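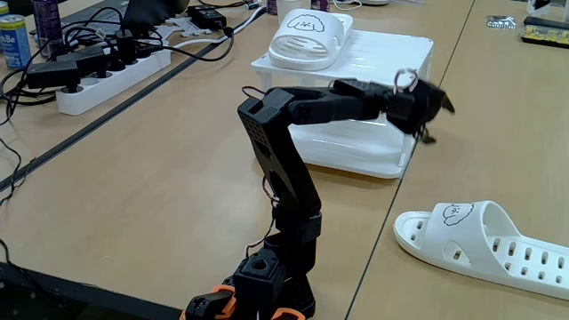
Shoes come off at the door of the Irnden rooms from the first Thursday in September. Most of the people who answered the spring note asked for this, and the floor in the back room was refinished over the summer, so the two things came together. Indoor shoes are fine as long as they stay indoors. Slides are the easiest choice for most people, and white ones like the pair with the cartoon dog on the straps do well if they are never worn in the street. A low two-tier rack in white plastic holds shoes without taking much room, and we have ordered more in that style for the entrance.

The racks will stand along the left wall as you come in, under the coat hooks. The lower tier is for boots and anything with a heavy tread. The upper tier is for indoor shoes that stay here during the week. The flat top should be kept clear at the end of the day so it can be wiped. If the racks are full, use the rubber mat by the radiator and do not start a row across the doorway. Last winter the row reached the stairs, and two people tripped on it in one evening.

Please mark your indoor shoes. Initials on the inside of the strap or under the heel are enough. Laundry marker holds better than ballpoint, which wears off in a week or so. Kerstin Tiedemann keeps a marker in the top drawer of the front desk and would like it returned to the same drawer. Children's shoes should carry a last name, as we have several children with the same initials in the Monday and Friday groups.

Cleaning is up to each owner. For plastic or foam slides, lukewarm water, a little dish soap and an old toothbrush will get most of it, including the small holes in the straps where dust collects. Rinse them well and let them stand on their side until dry. Please do not put them on the radiator. One pair was left there in March and the soles curled up at the toes. Printed straps should be wiped with a soft cloth and not scrubbed. The utility sink downstairs can be used for this until 8 p.m. The kitchen sink cannot.

Shoes do not go on the tables. This includes shoes that have just been washed and new shoes that have never been worn. The tables are used for lunch on most days and for the paper workshop on the others, and we would like to be able to set them up without washing them first. If you need to repair a strap or glue a sole, there is a stack of old trays behind the pantry door. Put a tray down, do the work on that, and wipe the tray afterward.

The racks came from Lindemann in Ateston and cost 393 in total, including delivery. That was paid out of the furniture budget, which has 63 left in it for the rest of the year. It will go toward a second mat. Nélida Retamal compared prices at Prostum as well, where the racks were a little cheaper but came only in dark brown and had to be screwed to the wall. We did not want more holes in that wall.

Nélida will put the racks together on the Wednesday evening before the change and could use 2 more people. No tools are needed, the panels slot into each other, but the last set took longer than the instructions said. She will be in the entrance hall from 6:30. The old wooden bench is being moved to the back room at the same time. Anyone who has something stored under it should take it home before then.

For visitors there will be a basket of felt slippers in three sizes next to the front desk. They are washed every 2 weeks, and used pairs go in the blue bin and not back in the basket. Parents who are only dropping off or picking up can stay on the tiles and do not need to change. Delivery people do not need to change either. If you have a brace, an insole or another reason to keep your outdoor shoes on, wipe them on the mat and come in. You do not need to ask first.

Shoes left on the racks at the end of the month will be moved to the box under the stairs. The box is emptied at the end of the following month, and anything in wearable condition goes to the clothing exchange. There are 3 pairs in it at the moment: gray canvas sneakers, a child's green rain boots and one pair of brown clogs with a worn left heel. Ask Kerstin at the desk if one of them is yours.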